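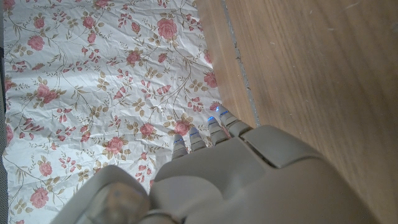

Jutcombe Toy and Wrap Project
Progress report to the Kustari Fund
Jan 31, 2022

Hello again, and a happy new year to everyone at Kustari. You asked for a shortish update at the halfway point of the grant, so I've put the kettle on and will try to keep to what you wanted to know, which was how the toys are going, how the paper is going and what we've spent (and I do have a bit of a grumble about storage, which I've saved for later on).

The toys first. We've now had 18 boxes in since the start, most of them from the drop-off point at the library and the rest from Endley, where the school put a note in the bags going home. Sorting them takes far longer than I told you it would in my application. I had pictured an hour of tipping things out and saying "ooh, lovely", and what you really get is a heap of odds and ends that have lost the set they came from. Animals without their farm. Jigsaws that have to be done right to the end before you dare pass them on. We've become very quick at the jigsaws!

The small loose toys were the part I was most worried about, and they've ended up being my favourite. Instead of throwing them all in one tub we make them up into little pairings and bundles, a figure and a ball, say, or a car and a couple of animals, and each bundle gets wrapped as a present in its own right. Families at the December swap went for these before they went for anything big. One boy carried his round the hall for the whole afternoon and wouldn't open it, because he liked it being a parcel.

Everything is laid out on the table before it's wrapped. We check for splits and sharp edges, give it a wipe, and anything small enough to be swallowed goes in the over-threes crate and gets a sticker to say so. The table has an outline marked on it in thin grey tape, and I'd recommend that to anybody doing a job like ours. If the toys are inside the tape, they're still being looked at. Before that we had wiped things and unwiped things creeping into each other all day long.
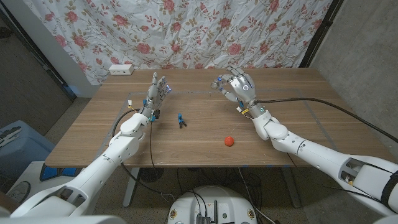

The small blue figure and the knobbly red ball, on the table with the tape outline.

Now the paper. You'll remember the idea was to reuse whatever we could, and I'm pleased to say we've bought only two rolls so far, both from Tkachuk on the high street, who knocked a bit off the price. The rest has been given. The favourite by a mile is the white one with the pink roses and the curly brownish vines, a bit like an old tea set. It's wrinkled all over, but I've rather come round to that. We did try ironing some sheets on a low setting with a tea towel over the top, and it helped a little, but it ate up a whole morning and I don't think a four-year-old gives two hoots. So creased paper is now allowed, torn paper gets cut down for the small bundles, and anything too far gone is used as padding.

String is going less well. We asked people to send back ribbon and string after the swap and got hardly any, so I'd like to move a little of the printing money across to buy a big reel of cotton string, if you're happy with that. The posters cost less than I'd allowed, so there's no need for any extra.

On spending generally, we're a touch under where I thought we'd be. The hall hire is paid up to the spring, and the crates came in cheaper once we stopped insisting on lids that matched.

And so to storage — sorry, I did warn you. The cupboard we were promised has turned out to be half a cupboard, shared with the badminton nets. We lost eight crates' worth of space overnight, and for the moment the bigger toys are in my spare room. I can live with that until the next swap but not much beyond it. Endley have offered us a shelf in their back corridor and I'm going over to measure it.

Still to do before the final report: 11 jigsaws to check, a second swap (at Endley this time, if the dates work), and a proper list of which bundles went quickest. I'll send the receipts separately. Could you let me know about the string money when you get a minute?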